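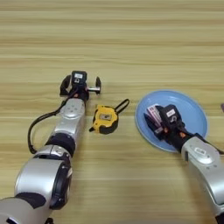 From: In-ho Maeng
To: Garnari owners list
Date: Dec 20, 2018
Subject: Re: Winter storage and the clutch question

Young-sook Ra wrote:

> Mine has been sitting since September and now the pedal goes
> halfway down and thinks it over before doing anything. The shop
> in town quoted me for a whole new clutch. Before I sell a kidney,
> has anyone been through this? Also, do you all leave the
> battery in? The car has done 3000 miles since I bought it and I
> would like to reach 3001.

Young-sook, keep the kidney. I had the same pedal two winters ago and heard the same speech about a new clutch, from a man who had not opened the hood. Mine was the slave cylinder. The Garnari has a small one, tucked where only a child's hand can reach it, and it weeps when the car stands. Look at the fluid first. If it has dropped, peel back the rubber boot on the cylinder and see if it's damp in there.

What I would do, in order:

1. Top up the fluid and pump the pedal slowly, 15 strokes or so. If it firms up and then sags again by morning, you have a leak or air, and either one is cheaper than a clutch.

2. Bleed it. You need a helper who can follow the words "down" and "up" without adding commentary. I used my brother-in-law and regret it.
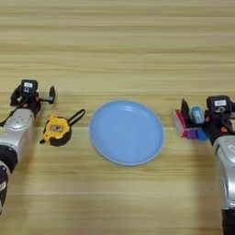
3. If the boot is wet, buy the whole cylinder. The rebuild kit from Brenska costs half as much and I have fitted it twice, which tells you how well it went the first time. The Erkix one bolted straight in and has behaved since.

On the battery – I take it out. Hwa-young Geum leaves hers in on a maintainer and will no doubt write in to say so, and her car starts every spring, so ignore me if you like. Just don't do what I did in my first year, when I left it connected with the glove box light on. It read 2 volts in March. The charger refused to admit there was a battery there at all.
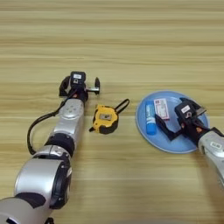

Tires: I go a little over the normal pressure and roll the car half a turn when I remember, so once. Jin-sol Wi swears by jack stands. I have seen Jin-sol's garage floor and would not put a jack stand on it, but his tires are rounder than mine.

Full tank, fresh oil before it goes to bed, handbrake off and a block behind the wheel. Mine once spent a winter with the handbrake on and came out in the spring with the rear shoes stuck to the drums. Freeing them took a rubber mallet and most of a Sunday.

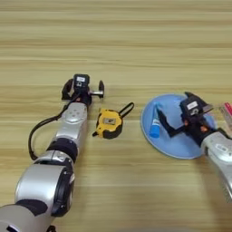
If you do end up at a shop, try Min, out past the rail yard. They let me stand there and watch, and they showed me the old part without being asked. Tell them the pedal improves when you pump it. That one sentence saved me from paying for a gearbox removal.

Someone also asked about the spring drive. Young-sook Seol has the list, and there were 12 cars on it when I looked, of which I would expect most to be running. Write to her off list please, as she has asked us twice now.

In-ho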